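Jun 7, 2018
Workshop notebook, Tillwood bench

Finished the second lot of wool dye tests today. Fleece is the Drurthorpe clip, scoured in January and stored in paper since. Weighed out 261 g, mordanted with alum as before, same pot.

Walnut first, then an iron dip. Colour came up more brown than grey at the rinse. Prys Meredith thinks the tank water is too hard and wants to try rainwater. Worth a go, but change one thing at a time.

Skein 76 is patchy near the ties. I tied it too tight again. Skein 749 is even all the way through and I'd be happy to knit with it.

pH strips are nearly finished. Ordered more from Garix, plus a new thermometer, as the old one reads four degrees high against the kitchen one.

Still to do: light test on the windowsill, half of each card covered with foil. Rub test on white cotton, dry and then damp. Write the iron amounts on the tags, not only in here.

Colour to aim for with the next iron bath:
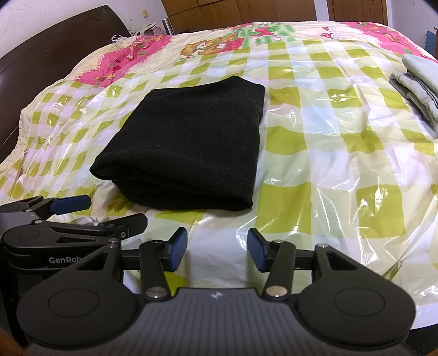 Dark charcoal, folded, on the checkered plastic.

Pumphrey has the drum carder until next week. Rinse buckets need scrubbing before the madder goes in.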